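Brikitz Starter Town – a custom content pack for your legacy families

Hi neighbors! I finally finished my biggest build set yet, and I'm so happy to get it out of my downloads folder and into yours. Starter Town is made for people like me who play one family for ages and get way too attached to them (I cried when my founder died at the stove, and I'm not sorry).

You get a kitchen, a nursery and a tiny front porch, all sized for a small lot. I priced the whole thing so a brand new Sim with 3000 simoleons left after buying land can still furnish every room. The crib is 800, the porch swing is cheaper, and the fridge is a bit of a splurge – but it's worth it!

What you need: base game only. Unzip the folder, drop it in your Mods folder, and turn on custom content in the options. If you already have my older Skevora bedroom set, keep it, because the wood colors match. Please delete the old Jinbridge windows first, though. They share a file with the new ones and the game gets cranky.

Everything has 3 color choices except the Mateos rug, which has a lot more because I couldn't stop.
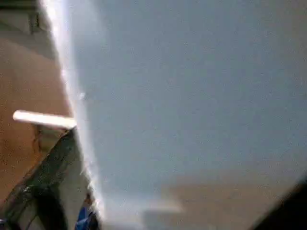 Wall colors were the part I fussed over longest. I wanted plain paints that stay soft in morning light and don't turn neon the second your Sim buys a lamp. The one I use most in my own saves is a pale blue-gray, very smooth and matte, a little warmer and darker toward the bottom, with a bright white glow slanting down the left side. I put it in every nursery now, and it looks so sweet with the yellow crib!

Recolors are welcome, just link back here and keep them free. If a toddler gets stuck behind the porch swing, reset them and tell me in the comments. I'm working on a fix – and a matching mailbox.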